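August, notebook, bench two, started a little after 9:40

Good long morning on the processor handling, so I'm writing it all down while the coffee is still warm. Uzma, this is mostly for you, but Cinzia asked to be kept in the loop too.

Yesterday's trouble was the planner. Lekura kept handing back approach paths that were fine for the arm and terrible for the wrist camera, with the fingers swinging across the very features we want to look at. I went back through the log (1049 lines, and yes I read them, with a sandwich) and found that the camera cone was being checked only at the goal pose and never along the way. Kha Ông wrote that check back when we had just the one pose to worry about, so no blame at all, it did its job well for a long time! I moved it into the sampling loop. Planning is slower now, 157 ms in the middle of the pack, but the paths look so much calmer that I don't mind a bit.

Next, the pose estimate for the chip in the hand. The old code assumed the processor sits square between the fingers, and it very often doesn't. I added a small in-hand correction that fits the outline of the green substrate first and only then uses the heat spreader to refine it. The spreader on its own is a nuisance - it picks up whatever color the room is throwing at it, and the edge finder happily locks onto a reflection. With the window behind the fixture I had to lower the exposure and put a mask over the bright part. The mask is hard-coded for now, sorry, it's in the Tatudstead config with a big TODO on it. 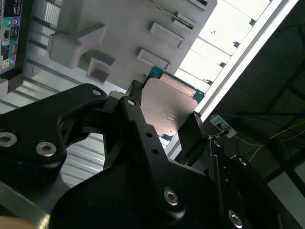

Wrist view, chip held at a tilt near the gray fixture. Corner notch at upper right, markings too blurred to read.

The notch is what I'd like to use to settle orientation, seeing that the printing is no help at this distance. Ottavio thinks a plain template match will do, and I'm inclined to try his way before anything fancier.

Force limit for closing is still at 3 N, please leave it there until I've looked at the finger calibration.

To do: rerun the 28 saved grasps with the new correction, ask Assunta whether Sala can replay them at half speed, and move that mask out of the config.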